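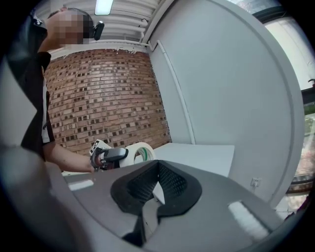

Hand-held gripper at the white table, tape roll next to it.

Notebook > Workshop > Equipment planning > Grippers

November 2018

Went over the gripper order again before the form goes in. Where we are: the hand-held units are doing the work and the arm is still on paper. The question for this entry is how many more hand-helds to buy now and how much to hold back for the Pruston side of things.

Hollmann's quote came in at 600 per unit, body and fingers, no camera mount. Delivery is 3 weeks if we take their standard finger inserts, longer if we want the softer ones. I asked for a price on the inserts alone and have not had it yet. A spare set should be on the order whatever happens, as we can't print anything that grips as well.

Nultov are cheaper on the body but want a minimum order of 40 insert pairs, far more than we would get through before the design changes again. Left them on the list as second choice. If Rondstead would split a batch with us it looks different – have written to ask.

Plan as it stands:

4 hand-held units from Hollmann
spare inserts, quantity to be settled when the price arrives
camera mounts made here, material from stock
nothing on the arm until the new budget year

Mounts. The present pattern leaves a lot of the gripper body in the picture, and the whole lower half is grey plastic. Gloss is a nuisance too, two bright patches on it under the room lights. Would like to try a matt finish on one unit before asking for it on all of them. Hollmann say they can supply unpainted or matt black, no price difference mentioned, to be confirmed in writing.

Test objects. The tape roll is fine for everyday use, white with a green core, easy to find in the footage. We need a wider spread of sizes but that can come out of consumables and should stay off this form.

Power. The outlet by the white table sits low on the partition, just above table height. If the chargers go there we need an extension with its own switch, and it should go on the same order so it isn't forgotten like last time. Check first what else is on that circuit.

Bench space. The arm, when it comes, can't share the hand-held table. Pruston's drawing shows the base bolted down, and I don't want holes in a top we use for everything else. A separate stand needs pricing. Not done.

Still open: insert price, Rondstead's answer, matt finish in writing, stand.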